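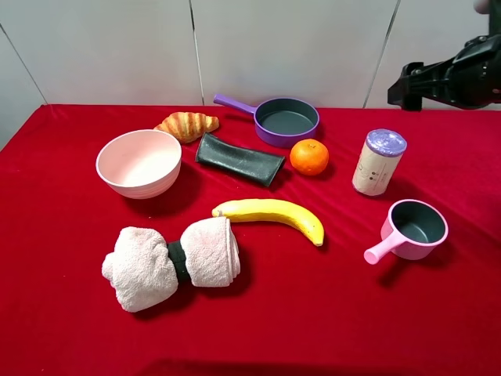
Tekle Tsegaye wrote to ask whether you can hem a velvet tablecloth on a home machine without the edge going wavy, after two tries of his own that ended in the scrap bin. You can. Velvet and velvet-like fabrics need a different order of work than cotton, and most of the trouble comes before the needle goes in.

These steps are for a rectangular cloth with a plain double-fold hem. A round cloth needs a facing or bias tape and is a separate job.

What you need

Velvet, velveteen or velour, enough for the table plus drop and hem
Polyester thread in a matching color
A new needle, size 80/12 for light velvet or 90/14 for heavier
Walking foot
Fine pins or sewing clips
Hand needle and basting thread
Tailor's chalk
A spare piece of the same velvet, or a thick towel, for pressing

Working out the size

Measure the length and width of the table. Decide on the drop, meaning how far the cloth hangs over the edge, and add it twice to each measurement. Then add the hem allowance twice. I use an inch and a half per side: half an inch for the first fold and an inch for the second.

So for a table 50 inches long with a 7 inch drop, the math is 50 plus 14 plus 3, and you cut 67 inches. Do the same for the width. If the width comes out wider than your fabric, you will have to join panels. Put one full panel in the middle and a narrower strip on each side. A seam straight down the center will show under every dish.

Find the nap

Brush your hand along the fabric lengthwise. One way feels smooth and the other feels rough. Draw a chalk arrow on the back pointing the smooth way. If you are joining panels, all the arrows must point in the same direction or the panels will look like two different colors once the cloth is on the table. Deep reds and greens show this the most.

Cutting

Lay the fabric pile side down in a single layer. Do not cut it folded. Mark your lines on the back with chalk and a long ruler, and check that the corners are square before you cut. Velvet sheds a lot of fluff at the cut edge, so shake each piece outdoors and vacuum the table before you go on.

If the fabric frays badly, run a zigzag stitch along all four edges now. My Kalitz does this well enough on its default setting. A serger is faster.

Folding and basting

1. Fold the edge half an inch to the wrong side and finger press it. Do not use the iron yet.
2. Fold again by one inch and pin or clip every two inches. Keep pins inside the hem allowance, where any marks will be out of sight.
3. Baste by hand through all layers, close to the inner fold. Stitches half an inch long are fine.
4. Take out the pins.

Basting is the step people skip, and it is the one that fixes the wavy edge. The pile makes the layers creep against each other as they pass under the foot, and pins alone do not hold them.

For the corners, a miter is neater, but on thick velvet a plain folded corner lies just as flat if you trim a small square out of the inside layers first.

Machine stitching

Fit the walking foot. Set the stitch length to 3 or 3.5 mm and loosen the top tension by one number. Lower the presser foot pressure if your machine lets you. Try it on a scrap folded to the same thickness.

Sew with the nap, starting in the middle of a side. Go slowly and let the machine feed the cloth. Rest the bulk of it on a chair or a second table, as the weight of it hanging off the edge will pull the stitches out of line. Take out the basting when all four sides are done.

If you do not want a visible line of stitching, leave the basting in and finish the hem by hand with a catch stitch. It takes me an evening for a small cloth.

Pressing and creases

Never put an iron straight down on the pile. Place the cloth face down on the spare velvet or towel, hold the iron just above the hem, steam it, and pat the fold flat with your fingers. Synthetic velvets can melt, so test a scrap on low.

Fold creases from storage will mostly drop out if you hang the cloth in a steamy bathroom overnight. For the stubborn ones, steam from the back and brush the pile lightly with a soft clothes brush. Store the finished cloth rolled on a cardboard tube with the pile facing out.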